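Planmont Foundation Small Grants
Progress report, second period: the Kalinmont block library
Submitted 17th July

You asked us to keep this one shorter than the last, which ran to a length we now regret. The grant was for turning a heap of donated building blocks into something schools can borrow, sorted, checked and sent out in sets that have the same pieces coming back as went out. We are further along than we were in June and not as far along as the schedule says.

The heap first. We have now been through 2,163 blocks. Of these, 226 were set aside as too chipped or too split to lend to anyone with fingers. The rest are being sorted by color and then by length, in that order, after a spell of doing it the other way around that I would rather not put in writing. Reddish-brown is by far our commonest color. Dark green comes second, in assorted lengths that match nothing in the catalog we were given with the donation.

Sorting happens in metal bins. The budget line said "sorting furniture," and we had a handsome set of divided trays in mind until the quote from Sarmiento arrived. The gray bins came secondhand and cost 47 dollars for the lot, delivery included.
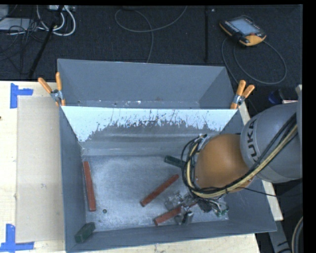

By Brynhildur Vídalín, project lead, with sorting notes from Jad Abu Hammour

Two bins set one behind the other make a sorting station, and a pair of orange-handled spring clamps at the shared rim keeps them together. Before the clamps the bins drifted apart during the day and blocks went down the gap. Jad's notes on this period are brief and mostly concern the gap.

The front bin takes mixed stock, reds and greens together, and the back one is for whatever has been passed. The insides are scuffed and scratched, and the floor of the front bin is well worn. Vicente Aravena has asked twice whether we might line them with felt. We have priced felt. It is in the request below.

Lending began in a small way. Tiruwork Negash took the first trial set to two after-school groups and brought back a full set both times, though one block in the second return was not ours. It is a nice block and we have kept it. Her main finding was that the children ignored the printed building cards completely, so we have stopped printing them and saved a little on paper.

Still behind:

The labels. Zetis promised 500 and sent a very polite letter.
The borrowing form, now on its fourth draft and still three pages long.
The shelf for finished sets, which exists but is in Grímur Bach's garage.

Spending is within the grant apart from transport, where we are slightly over and expect to stay that way. We ask permission to move what is left in the printing line to transport and felt. A yes by email would be enough for us to go ahead, and the receipts will follow with the final report.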